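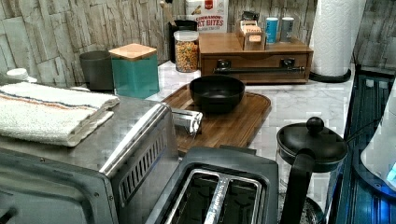
Why does a port show as filtered from outside when the service answers fine on the LAN?
Most often the probe never reached the machine. Something upstream dropped it without replying, and the scanner writes "filtered" for anything that doesn't reply.

Cledton port probe results, README

What this is

A table of 2,462 outside-in TCP probes against 307 home connections, all on the Prornwood network. Each row is one attempt on one port. Collected by Jamshid Heydari, checked by Ruairi Aitken, who disagrees with some of the labels and has his own column.

Files

probes.csv: one row per attempt
hosts.csv: one row per connection, addresses removed
lu.conf: settings for Lu, the script that sent the probes

Columns in probes.csv

host_id: matches hosts.csv
port: destination port
state: open, closed or filtered, as Lu reported it
state_ra: Ruairi's reading of the same capture, blank where he didn't look
forward_set: whether the owner told us a forwarding rule was in place
wait: seconds before giving up, 30 in every row

What the labels are worth

Less than you'd like. "Closed" means a reset came back, and a reset can come from the router as easily as from the PC behind it. "Filtered" means silence. It doesn't tell you whose silence. Some of these connections sit behind carrier NAT, where no rule on the home router will ever matter, and we had no reliable way to mark them.

forward_set is self-reported. People say the rule is there when they typed it in and never saved it, or when it points to an address the PC had last May. I would not train anything on that column.

Each port was tried 2 times. Where the attempts disagree we kept both rows, so don't average them and call it a probability.

The Ceretti problem

Connections with a Ceretti modem in hosts.csv report port 80 open far too often. We think Lu was reaching the modem's own admin page. Jamshid wants to keep the rows. I'd drop them.

Not covered

UDP, IPv6, and anything tested from inside the LAN. If your question is why loopback to your own public address fails, look elsewhere.

Last change

25/02/2025: state_ra added, duplicate host_id values fixed.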